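불교 공부 일기, 4월

새벽에 깨서 다시 잠이 안 와 어제 읽던 책을 마저 읽었다. 불교의 갈래를 정리한 입문서인데, 300쪽이 넘어가도록 저자가 같은 말을 되풀이한다. 종파는 달라도 뿌리는 하나라는 것이다. 듣기 좋은 말이긴 하다. 그런데 뿌리가 하나라는 걸 어떻게 확인했는지는 어디에도 안 나온다. 경전이 글로 적히기까지 오랫동안 입에서 입으로 전해졌다면서, 바로 다음 장에서는 부처님의 말씀을 따옴표까지 쳐서 옮겨 놓았다. 연필로 물음표를 그려 두고 넘어갔다.

아침에는 샤캬(Shakya) 명상 모임에 나갔다. 세 번째다. 앉는 시간은 90분이고 앞뒤로 법문이 조금씩 붙는다. 처음 갔을 때는 다리만 아팠고, 두 번째는 졸았고, 오늘은 다리도 아프고 졸리기도 했다. 지도하는 분은 통증도 그저 지켜보라고 한다. 지켜보았다. 계속 아팠다. 통증을 보는 마음과 아픈 마음이 따로 있다는 설명을 들을 때는 고개를 끄덕였는데, 집에 오는 버스에서 생각해 보니 내가 무엇에 끄덕였는지 모르겠다. 둘이 따로 있다고 하면 무아(無我) 이야기와는 어떻게 맞물리는 건가. 지켜보는 그 하나를 남겨 두면 결국 '나'를 이름만 바꿔 모셔 두는 것 같아서 찜찜하다.

법문 중에 업(業) 이야기가 또 나왔다. 나는 이 대목에서 늘 걸린다. 지금 하는 행동이 앞으로의 나를 만든다는 말이라면 얼마든지 받아들이겠다. 습관이 사람을 만든다는 건 내 허리둘레만 봐도 안다. 하지만 지금 고생하는 사람에게 전생을 갖다 대는 순간 이야기가 고약해진다. 병든 사람 앞에서 그 말을 할 수 있을까. 오늘도 누가 비슷한 걸 물었는데, 돌아온 답은 인연이 깊고 깊어 헤아릴 수 없다는 것이었다. 헤아릴 수 없다면 설명으로 쓰지도 말아야 하지 않나 싶었다. 물론 속으로만 그랬다. 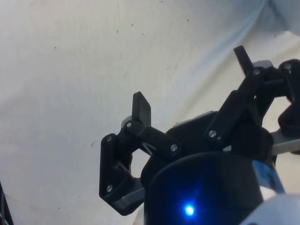

끝나고 차를 마시는데 드리마라르(Drimarar) 안거 안내문이 돌았다. 참가비가 499달러. 숙식이 포함된 값이고 비싼 편은 아니라고들 했다. 그럴지도 모른다. 절도 지붕을 고쳐야 하고 밥 짓는 사람도 먹고살아야 한다. 그래도 안내문에 적힌 '집착을 내려놓는 여정'이라는 문구와 환불 불가 규정을 한 장에서 같이 읽으니 기분이 묘했다. 조기 신청 할인도 있었다. 할인을 놓칠까 봐 마음이 급해지는 걸 가만히 지켜보았으니, 오늘 수행 중에는 그게 제일 잘된 셈이다. 신청은 안 했다. 안내문은 접어서 가방에 넣었다.

저녁에 비사우(Bisau) 강독회에서 나눠 준 『칼라마경』 번역문을 다시 꺼냈다. 소문이라고, 전통이라고, 경전에 있다고, 스승의 말이라고 해서 그대로 믿지는 말라는 대목. 나 같은 사람이 좋아할 수밖에 없는 구절이고, 그래서 조금 의심스럽기도 하다. 이 구절만 떼어다가 불교는 과학적인 종교라고 우기는 글을 너무 많이 봤다. 앞뒤를 붙여 읽어 보면 무엇이든 제 마음대로 판단하라는 말은 아니다. 탐욕과 성냄과 어리석음에서 나온 것이 해로운지 스스로 살펴보라는 이야기가 길게 이어지고, 지혜로운 이들이 나무라는지 칭찬하는지도 보라고 한다. 그 지혜로운 이가 누구인지는 또 누가 정하나. 여기서 한참 맴돌다가 물을 끓이러 일어났다.

선종 쪽 책을 읽으면 말에 매이지 말라고 하고, 논리를 따지는 쪽 책을 읽으면 개념 하나를 두고 열 장씩 싸운다. 정토 쪽은 아예 내 힘으로는 안 된다는 데서 출발한다. 입문서 저자는 이걸 근기에 따른 방편이라고 묶어 버렸다. 방편이라는 말은 참 편하다. 서로 어긋나는 말이 나올 때마다 그 한마디면 끝난다. 내가 보기에는 정말로 의견이 달랐던 것 같고, 달랐다고 해서 부끄러울 일도 아니다.

그러면서 왜 계속 나가느냐고 스스로 물어보았는데 답이 시원치 않다. 앉고 온 날은 저녁에 말을 좀 덜 하게 된다. 그게 명상 덕인지 그냥 피곤해서인지는 구분이 안 된다. 자기 전에 조금만 앉아 보려고 방석을 꺼내 놓았다. 책은 남은 장이 공(空)에 관한 것이라 내일로 미룬다.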